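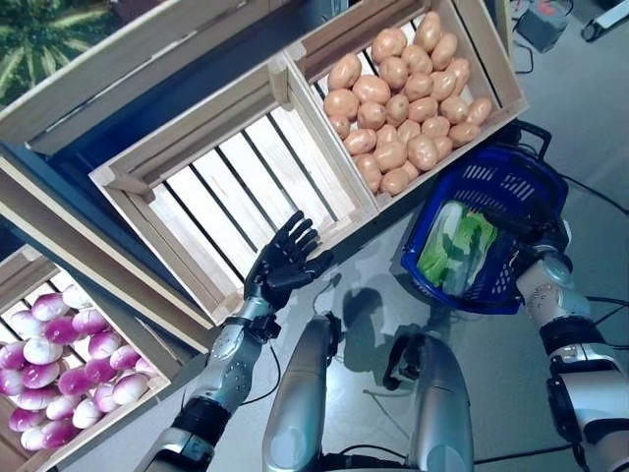
Potato update, for those who asked (two of you) and those who didn't (everyone else). The winter share from Sowerby has landed and I am once again a person with more potatoes than plans.

I signed up in a weak moment in August. The form said "family size". I am a family of one and a dog who is suspicious of starch.

The crates are good though. Pale raw slats, gaps in the floor so the air gets through, corner posts you can get a proper grip on. I've paid more for worse bookshelves.

Crate theory, learned the hard way: always keep one empty. You pick through the full one, shift the good spuds across as you go, and whatever's left at the bottom is your problem and also your dinner.

Last year I skipped this step. One went off in the middle of the pile and by the time I could smell it, it had made friends. I scrubbed slats with a toothbrush for 37 minutes. I know because I had a podcast on and it ended.

Someone in the replies asks what variety. The slip says Nilix, which sounds like something you'd take for a chest infection. Tan, a bit pink if you squint, smooth enough that I can skip peeling, so I have.

Tried them as mash (fine), wedges (very good), and in a soup I'd prefer not to discuss.

Got the old Claketti kitchen scale out to see what I was dealing with. It read 131 grams with nothing on it. So we may never know.

My sister says store them in the dark, away from onions. Mum says onions are fine. I've put the onions in the laundry and I'm staying out of it.

Yes, that's a stripy green one in the other crate. No, I don't know how I'm meant to get through a whole one of those either. Suggestions that aren't "feta" please.

Update: 14 people have said feta.

Gnocchi is next. The Tosetti ricer has been in its box since I bought it and the booklet claims it makes "200 perfect gnocchi an hour". Big words for something that's basically a garlic press with ambitions.

Next share comes in a month. If you live near me, check your doorstep.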